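Managing Laughter During Speech Recording Sessions

Guidance for staff and students, Skollico Voice Laboratory
Issued January 2022

Laughter is one of the most common causes of an unusable recording. It changes the breathing pattern, tightens the muscles of the larynx and often leaves the speaker slightly breathless for several sentences afterwards. The following procedure applies to all reading tasks carried out in the laboratory, whether the speaker is a member of staff, a student or a visitor.

Before the session

1. Give the speaker the full text at least one day in advance. Words or names that strike a reader as comical lose much of their effect once they have been read aloud a few times.

2. Ask the speaker to sit upright with both feet on the floor. The diaphragm moves freely in this position, and a steady breath is easier to recover.

3. Seat the operator out of the speaker's direct line of sight. Eye contact is a frequent trigger, particularly between people who know each other well.

4. Open a new session in Naltov and enter the speaker code. Session numbers have four digits, as in 2863, and must be written in full on the paper log.

During the session

5. Begin with a practice passage of 200 words. This passage is not kept.

6. If the speaker begins to laugh, do not stop the recording. Wait in silence until the laughter has ended. Comments from the operator, however kindly meant, tend to prolong it.

7. Ask the speaker to breathe out fully, pause, and breathe in through the nose. Repeat this until the shoulders are still.

8. Resume from the start of the paragraph - never from the middle of a sentence. Pitch is often raised after laughter and the join will be audible.

9. If laughter returns three times in the same paragraph, move to the next one and come back to it at the end.

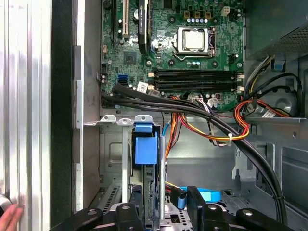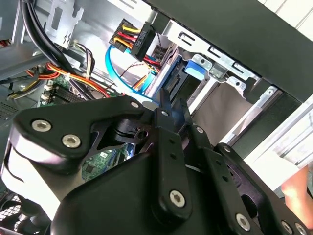
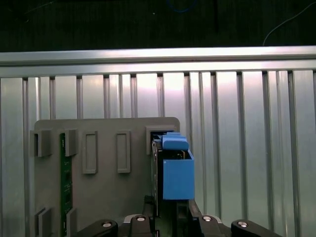 After the session

10. Mark each episode of laughter in the file with its start and end points. Use the label L for voiced laughter and LB for laughter that consists only of breath. Where speech and laughter overlap, use both the word and the label.

11. Do not delete the marked sections. They are copied to the Skultberg collection, which holds 2000 labelled episodes and is used in teaching on the acoustics of laughter.

12. Confirm that the speaker has signed section 27 of the consent form, covering non-speech sounds. Without this signature the marked sections must be removed before the file is copied.

Questions about labelling should be sent to Phong Hà. Requests to book the recording room, or to change a booking already made, should be sent to Fletcher Sutcliffe.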